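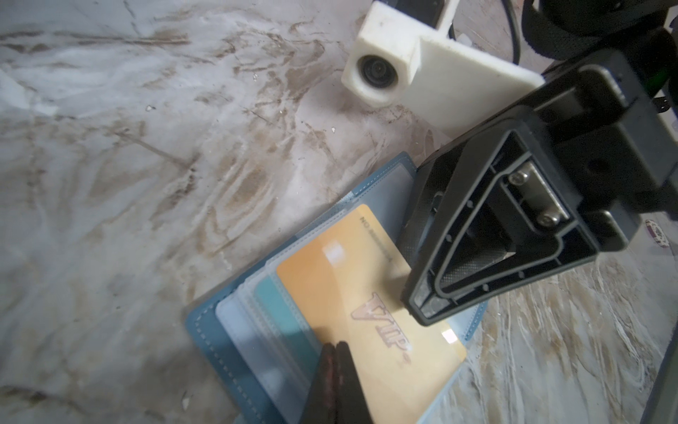 **kelmendi_b** – October

I would like to hear opinions on whether a machine can already do the small tidying work at a shop counter. I don't mean vacuum cleaning, that was solved long ago. I mean putting back what customers leave lying. For me the hard object is the card holder. Open it and you have clear sleeves layered over each other, pale cards behind, a teal one, and a glossy gold VIP card on top which throws the light back at the camera. Two fingers must hold all this and not bend it. Is somebody doing it in daily work?

**tarport77**

Daily, no. We tried 133 pickups of wallets and card holders at our repair shop in Curholm. Closed ones went well. With open ones, the sleeves slid out 7 times and I stopped leaving it alone with them.

**Beril Soylu**

7 from 133 is not bad! My nephew is worse.

**tarport77**

Yes, but your nephew picks them up again. Our arm continued to the tray with 2 sleeves hanging.

**padomstead_joe**

I disagree with the whole question. Why should it grip an open holder? Close it first, then lift. Or push it to the edge of the counter and take it from there.

**kelmendi_b**

Closing is also a task, Joe. The cover must be folded over a stack which is not flat. I would be glad to see a machine do this on a smooth counter where everything slides.

**padomstead_joe**

Then a rubber mat under it. Cheap.

**Beril Soylu**

The customers put their things where they want – the mat will always be in the other place. I think for folding laundry we are closer than for this. Tarport, did you change the grip force or only the approach angle?

**tarport77**

Only the angle. I will try the force next and write here.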